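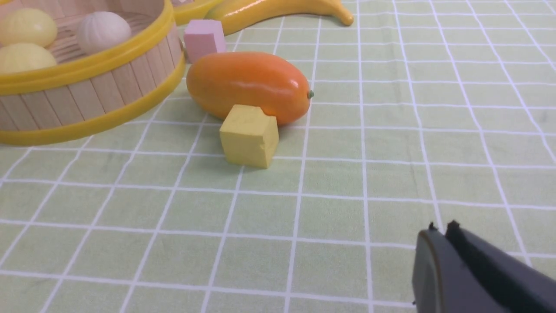 ロボットって、お店で買ったらそれでおしまいなんでしょ、というおたよりが、小学生の読者からとどきました。なるほど、そう思いますよね。ゲーム機みたいに、箱から出してすぐ遊べたらうれしいですものね。

でも、ロボットを買う計画を立てる大人たちは、本体のほかにも、いろいろなお金のことを考えているんですよ。

ものをつかむ「手」の部分は、グリッパーといいます。バナナのように曲がったものもあれば、四角いブロックも、かごに入ったまるいおまんじゅうのようなものもあります。形がちがえば、つかみ方もちがいますから、まず「何をつかんでほしいのかな」と考えて、それから手をえらぶんですね。

つぎは練習のお金です。ドキナンスという会社の計画では、6月のあいだに656回の練習をすることにして、そのための電気代や、見守る人のお給料まで、ちゃんと表に書きこみました。こまかいでしょう?

それから、こわれたときの部品代。おこづかいが100円あったら、ぜんぶ使わずに少しとっておく、あれとよく似ています。

おうちの人といっしょに、「うちにロボットが来たら、何をつかんでもらおうか」と話しながら、ほしいものと、かかりそうなお金を紙に書いてみてくださいね。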